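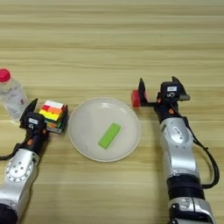
A two-arm table setup with a plate and blocks.

Budgeting for a two-arm robot cell means adding up everything the arms will need, and there is always a little more of it than the first quote suggests. Petridis, a small maker of bench arms, lists grippers and cables separately.

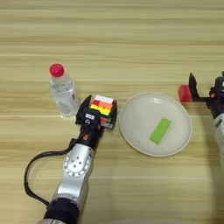 Gripper at a puzzle cube; small goods cost little.

Estíbaliz Moya's planning guide, much loved by first-time buyers, sets aside $2,000 for spare fingers and cabling.

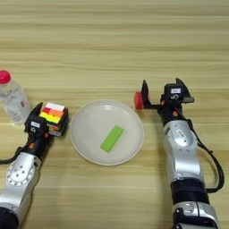
p. 101

Achilleas Tsolakis prefers to lease for the first year and buy in March.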